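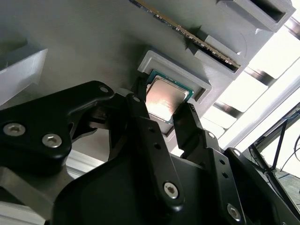
Gripper swap checklist, bench 2, with my comments

June
By Ivana Cabral

Same list Valter wrote up for the old gripper, and I went down it for the linkage one while we're comparing the two. I typed my comments in as I went, so sorry about the rambling!

1. Mounting screws and link screws tight. OK
Went over every hex screw on the linkage with the short key. One on the right link took a bit of a turn, the rest were fine. Please put the key back in the drawer, I found it in the coffee area (again).

2. Finger plates straight, no burrs. OK
Ran a fingernail down both inside faces. The two fingers aren't the same shape on this one, so don't go swapping left for right when you clean them. Uriel did, and we lost a morning to it.

3. Open and close 40 times with nothing in the fingers. OK
No clicking, no drift that I could see. The old one always had that little hitch near full open and I don't miss it one bit.

4. CPU pick, then place in the printed pocket. OK WITH COMMENT
This is the one everybody asks me about. 5 tries, 5 in the pocket, but on two of them the chip went in tilted and hung up on the rim until I nudged the approach angle. Grip is on the edges and I'd like to keep it that way. The force is set lower than Valter had it. If you turn it up, write it down!

5. RAM stays seated while the CPU is being placed. OK
The slotted holder is close to the pocket and I was sure we'd clip it with the outer arm. We didn't, but I wouldn't go any faster through there until Nadja has looked at the path.

6. Fixture panel solid, no cracked prints. OK
Pushed on all the blocks by hand. The layer lines are a little rough, which doesn't bother the chip at all. Facundo wants to reprint the whole panel anyway (he always wants to reprint it).

7. Wrist camera view usable. NEEDS WORK
With the afternoon sun coming in from the right, the heat spreader lights up and the left half goes almost white. The Basik controller still found the edges, but I don't trust it on a brighter day. Blind down, or move the bench. I vote blind.

8. Cables clear of the arm through the full move. OK
Jogged it slowly to both ends and watched. Nothing snagged.

9. E-stop, from both sides of the bench. OK
Hit both buttons mid-move. Stopped both times, and it held on to the chip, which the old one never did for me.

10. Cycle counter written down. OK
3,373 at the end of my session. Next person starts from there.

Still open: item 7, and the tilt in item 4. Nadja has the list next.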